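# Four Rooms, One Program: Drisstead Opens Its Documentary Season

February 2018

The Drisstead Documentary Season returns in March with a program of short and feature-length nonfiction films devoted to work, housing and migration. Screenings will take place in 4 venues across the city, the largest of which, the Redell, seats 311. The remaining rooms are smaller, and one of them, the reading hall of the former Pluverura school, has never before been used for public projection.

The season opens with *The Long Shift*, a portrait of night cleaners at a regional hospital, filmed over two winters. Its director, Lizeth Sotelo, trained as a nurse before turning to film, and the hospital's management granted her access on the condition that no patient be recorded. The result is a film of corridors, break rooms and bus stops, in which the women speak at length about wages, sleep and the children they see mainly on weekends.

"I asked each of them what they wanted left out," Sotelo said. "Those conversations took longer than the filming."

A second strand is given over to housing. *Ground Rent* follows the tenants of a riverside block through an eviction case that lasted the better part of a decade, and draws on recordings the tenants made at their own meetings. It will be shown with *Stairwell*, a student film of eleven minutes without dialogue. Both screenings will be followed by a discussion with housing lawyers, and interpretation will be provided in Spanish and Bosnian.

The Hodžić retrospective occupies the middle week. The studio's early films, made for local television and long thought lost, were found in a broadcaster's storage unit and have been transferred from tape. The picture quality varies, and the organizers have chosen to present the films without further restoration. Three of them deal with families separated by war; a fourth, lighter in tone, concerns a village choir preparing for a competition abroad.

Selection for the season began last summer. The programming panel received 222 submissions, a larger number than in any previous year, and each film was viewed in full by at least two members. Preference was given to works that had not been shown in the region.

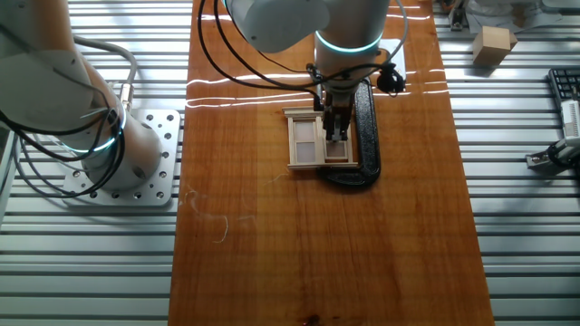

Prices have been held at last year's level. A further 200 free tickets are reserved for asylum seekers and for students at the city's evening colleges, and may be requested through the Redell box office. School groups may attend the morning screenings by arrangement – teachers are asked to consult the age guidance printed beside each title before booking.

The closing film, *Letters to the Ministry*, will be shown at the Redell with its editor in attendance. It is assembled entirely from petitions written by the relatives of detained journalists, read aloud by the people who wrote them. A printed program is available at all venues, and returned tickets will be sold at the door from one hour before each screening.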